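협동로봇 두 대를 이용한 취약 물체 이송 실험에서 작업면 격자 배치에 따른 성공률 편차 문의

작성자: 우빈연구노트
등록일: 12/19/18
분류: 연구 방법 > 로봇 조작 > 실험 설계

안녕하십니까. Painemal 연구실에서 양팔 조작 과제를 담당하고 있는 석사과정생입니다. 실험 방법의 타당성에 관하여 의견을 구하고자 글을 올립니다.

저희 과제의 명칭은 Welau이며, 달걀과 같이 깨지기 쉬운 물체를 로봇 팔로 집어 지정된 칸으로 옮기는 동작을 시연 데이터로 학습시키는 것을 목표로 합니다. 작업대에는 크라프트지를 깔고 그 위에 파란색 테이프로 격자를 구획하였습니다. 물체의 초기 위치를 칸 단위로 무작위 배정하고, 칸별 성공률을 따로 집계하는 방식입니다. 격자는 사람이 물체를 놓을 때 참고하는 표시이며, 로봇 좌표계와는 별도의 보정 절차를 통해 대응시키고 있습니다.
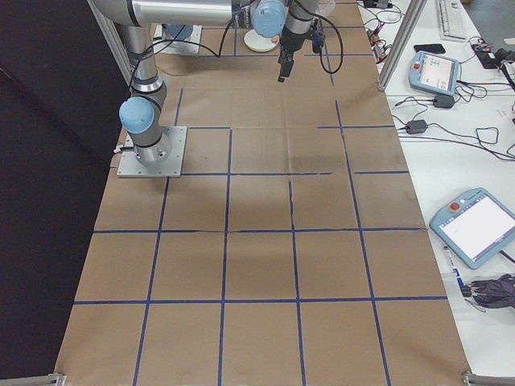 지난 9월부터 현재까지 누적된 시연은 1374건입니다. 이 가운데 평가용으로 300건을 분리하였고, 나머지를 학습에 사용하였습니다. 학습된 정책을 평가한 결과, 로봇 베이스에서 가까운 칸과 먼 칸의 성공률 차이가 15퍼센트포인트로 나타났습니다. 먼 칸에서의 실패는 대부분 파지 직전 단계에서 손가락이 달걀 옆면을 미는 형태였습니다.

의심하고 있는 원인은 다음과 같습니다. 첫째, 테이프를 손으로 붙인 탓에 선이 완전히 곧지 않고 이음매가 어긋난 곳이 있어, 칸의 중심이 설계 도면과 일치하지 않을 가능성입니다. 둘째, 종이의 주름으로 물체가 미세하게 기울 가능성입니다. 셋째, 칸별 시연 수가 고르지 않을 가능성입니다. 시연자가 조작하기 편한 칸에 데이터가 몰렸을 수 있으나 아직 확인하지 못하였습니다.

문의드릴 사항은 두 가지입니다. 격자를 정밀하게 다시 구획하고 데이터를 처음부터 수집하여야 하는지, 아니면 기존 데이터를 유지한 채 통계적으로 보정할 수 있는지 궁금합니다. 또한 논문에 칸별 성공률을 제시할 때 격자의 오차를 어느 수준까지 기재하는 것이 적절한지도 알고 싶습니다.

답변 2건

Tadeo Ocampo
소속: Uvitum 로봇조작연구부

문의하신 내용을 검토하였습니다. 결론부터 말씀드리면 재수집은 권하지 않습니다.

격자가 물체 배치의 기준으로만 쓰였고 정책의 입력이 카메라 영상과 관절 상태라면, 선이 다소 비뚤어진 것 자체가 성공률을 떨어뜨린다고 보기는 어렵습니다. 정책은 칸의 중심이 아니라 영상 속의 물체를 보고 동작하기 때문입니다. 다만 영상에 테이프가 항상 함께 들어오므로, 정책이 선의 모양을 위치 단서로 학습하였을 여지는 있습니다. 이 점은 별도로 시험하셔야 합니다.

아울러 물체가 종이 위에 직접 놓이는지, 받침이나 용기를 거치는지를 구분하여 기록하시기 바랍니다. 저희도 달걀을 다룰 때 작은 홀더에 세우고 접시나 플라스틱 용기와 조합하여 배치합니다. 달걀이 접시 위의 홀더에 서 있는 경우와 용기 안의 홀더에 들어 있는 경우는 같은 칸이라 하더라도 접근 높이와 여유 공간이 다릅니다. 용기의 벽은 손가락이 옆으로 들어오는 경로를 제한하므로, 이를 하나의 조건으로 합산하면 칸의 효과와 용기의 효과가 섞이게 됩니다.

점검 순서는 아래와 같이 제안합니다.

1. 칸별 시연 수를 표로 작성합니다. 시연이 20건에 미치지 못하는 칸은 우선 따로 표시하여 두고, 해당 칸의 성공률에는 반드시 신뢰구간을 병기합니다.

2. 물체를 지지하는 방식(접시, 용기, 홀더)을 변수로 추가하여 실패 사례를 다시 분류합니다. 어느 팔이 접근하였는지도 함께 기록합니다. 두 팔이 마주 보는 배치에서는 한쪽 팔에 먼 칸이 다른 쪽 팔에는 가까운 칸이 되므로, 거리는 실제로 동작한 팔의 베이스를 기준으로 계산하여야 합니다.
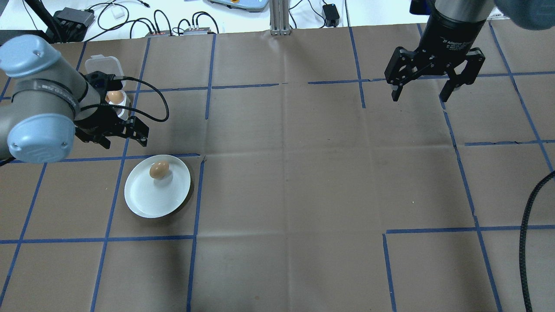 3. 테이프를 무늬 없는 종이로 가린 상태에서 소규모 평가를 시행합니다. 성공률이 크게 떨어진다면 정책이 격자선에 의존하고 있다는 근거가 됩니다.

4. 손목을 지나는 케이블의 여유 길이를 확인합니다. 팔을 멀리 뻗는 자세에서 케이블이 당겨지면 말단 자세에 영향을 줄 수 있습니다. 저희 부서에서는 거리에 따른 오차를 한동안 보정 문제로 판단하였으나, 케이블 고정 위치를 옮긴 뒤 상당 부분 해소된 사례가 있습니다.

논문 기재와 관련하여서는 각 칸의 네 꼭짓점을 실측하고, 설계값과의 최대 편차 및 평균 편차를 방법 절에 한 문장으로 밝히시면 충분합니다. 격자를 "정밀 격자"로 표현하는 것은 피하시고, 수작업으로 구획한 배치 기준이라고 명시하시기 바랍니다. 편차가 물체의 지름보다 충분히 작다면 심사 과정에서 큰 쟁점이 되지 않을 것으로 봅니다.

Vunia사용자
소속: 비공개

저희는 종이를 쓰지 않고 인쇄한 매트를 사용합니다. 주름이 없고 교체도 쉽습니다. 성공률 편차에 대해서는 자료가 부족하여 판단하기 어렵습니다만, 카메라 보정을 다시 해 보시는 것이 빠를 것 같습니다. 조명도 확인하여 보십시오.

작성자 추가 의견
우빈연구노트

두 분의 답변에 감사드립니다. 우선 칸별 시연 수를 집계한 결과, 먼 쪽 모서리 칸의 상당수가 말씀하신 기준에 미달하였습니다. 지지 방식은 기존 기록지에 항목이 없어 영상을 다시 보며 분류하고 있습니다. 테이프를 가린 상태의 평가는 분류가 끝나는 대로 시행할 예정이며, 인쇄 매트는 기존 데이터와 배경이 달라지는 문제가 있어 이번 과제에서는 적용하지 않기로 하였습니다.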